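Workshop notebook, June
Bench 2, clothes rail and hangers

Started 9.40. Carrying on with the rail layout from last time. The job is to settle how the children's clothes hang for the Cliston display, which hangers we keep, and how much room each piece wants on the rod. Urho Kuusisto asked for it in writing so the next person doesn't begin from nothing, so I'm putting down more than I normally would.

Rail first. We are staying with wooden rods. The metal one from Tiriten let the hooks slide whenever anyone leaned on the bench, and a gap you set in the morning was gone by lunch. Wood holds the hook where you put it. It does mark in time, so turn the rod a little when you put a fresh lot up. The rod ends want a rub with fine paper before the next session, they catch on knitted things.

Hangers are a mixture at present. Plastic ones in pink, a cream-white one, and the wooden ones. I would like to get down to two kinds but the clothes don't agree with me. Shorts with an elasticated waist sit well enough draped over a shaped hanger as long as the waistband is level. If one side drops, the whole thing creeps. Drawstrings go to the front and hang free. I tried tucking them in and it took longer, and they came out again when the shorts were moved.

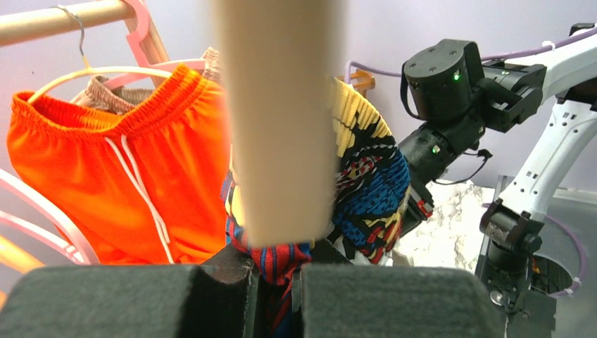 Spacing. I tried a hand's width between hooks and then half that. Half is too tight for anything with bulk in it, because you can't get hold of one hanger without dragging its neighbour along. A hand's width is fine for shorts. Printed tops want more. Set the hooks all facing the same way, openings to the back. I know this is in the Bastora notes already but two of the hangers were the wrong way round when I came in.

Stopped 10.50 for tea and to find the seam ripper (in the drawer with the tape, where it doesn't belong).

Second half on the thin printed clothes. Soft fabric bunches at the bottom of the hanger if you put it on in a hurry. What works for me: lay it flat on the marble-pattern surface, smooth it from the middle out, slide the hanger in from the neck or waist end, then lift by the hook and give it one shake. Don't pull at ribbed edges to straighten them. They stretch, and then the piece hangs crooked for good.

Busy prints are awkward in another way. With that much colour on the cloth it's hard to tell a fold from the pattern, and I twice thought a piece was straight when it had doubled over. Run a hand down each side before it goes on the rail. The plain orange shorts are no trouble at all by comparison – every crease shows.

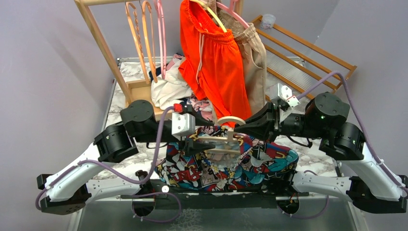
Wooden hangers are my preference for the cartoon prints. They are easier to get a grip on than the plastic, and the cloth stays put on them better. The Akpalu order was for 14 more. I'd wait and see how the first lot wear before adding to it.

Left to do:

Sand rod ends.
Sort pink hangers by size, bin any with a split hook.
Try the printed tops again with wider gaps.
Move the spare racks back from the bench, it's crowded behind there and sleeves get caught.
Ask Urho whether the Cliston people want the shorts at the left or mixed in with the rest.

Wiped down and finished 12.15. Bench key is back on its nail.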